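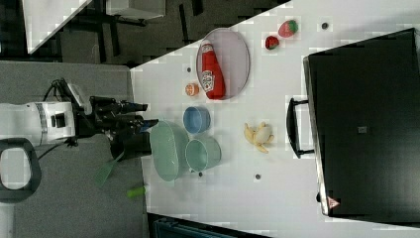

# Pantry shelf sagging in the middle: stiffen or replace?

**Charalambos Dimitriou**

I have a run of pantry shelves from Tekwood, white-faced particleboard, 16 mm thick and 400 mm deep. The clear span is nearly 100 cm. Each shelf sits on four pins, two per side, with nothing under the middle or along the back. The lowest one holds canned goods and flour and has developed a permanent bow. I unloaded it and left it empty through November, and it recovered only slightly.

I would like to keep the existing boards if possible. The cabinet sides are sound and the back panel is thin hardboard, so I doubt it will take screws. There is a masonry wall directly behind it. Is it better to add something to the front edge, support the back, or buy thicker shelves? I rent, but the landlord has agreed to a few holes in the wall.
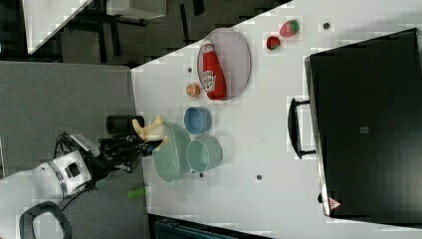 ## Replies

**Tegwen Rowlands**

Flip it over. The bow will then point upward and the load will flatten it. I did this with a Prastdale bookcase and it was fine for a couple of years.

**Nest Humphreys**

Flipping works for a while, but particleboard creeps under constant load and it will bow the other way. The board needs more stiffness or a shorter span.

Sag under an evenly spread load goes up very steeply with span. A support at mid-span therefore does more than any change of material. If you can live with a vertical divider under the middle of the lowest shelf, cut one to the full depth of the shelf and stand it on the cabinet floor. Check that the floor panel is itself supported at that point — many are not, and you will have moved the sag down one level.

If you want the space clear, do the following:

1. Clamp the shelf flat between two straight boards.
2. Glue and screw a 40 mm softwood batten, on edge, under the front. Stop it short of the side panels so the pins still fit.
3. Fix a second batten to the wall at the back, through the hardboard, with masonry plugs. The shelf rests on this one and does not need to be screwed to it.
4. Leave the glue overnight before loading.

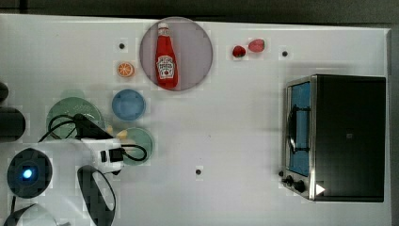

*Ketchup bottle on its plate, orange slice to the left, toaster oven on the right.*

Pre-drill everything. Screws driven into the edge of particleboard will split it, so go up through the batten into the underside, and check the screw length against the shelf thickness first.

Putting the cans at the ends and the light packets in the middle also helps.

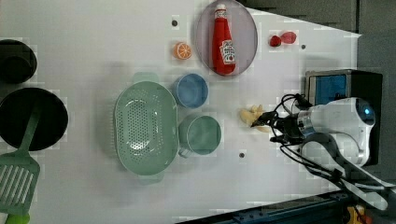

*Posted by Emlyn Gape, 9:40 p.m.*

Agree with most of the above. One correction: the thin facing is a poor surface for wood glue. Scuff it through to the core along the glue line, or rely on the screws alone and put in more of them.

On replacement, plywood of the same thickness will sag noticeably less than particleboard and creeps less over time. Gluing a second identical board underneath, full width, makes the shelf about eight times as stiff if the bond is continuous, but it also doubles the weight on the pins. The plastic ones will not like that. Wainwright sells steel pins in the usual diameters. Measure your holes before ordering.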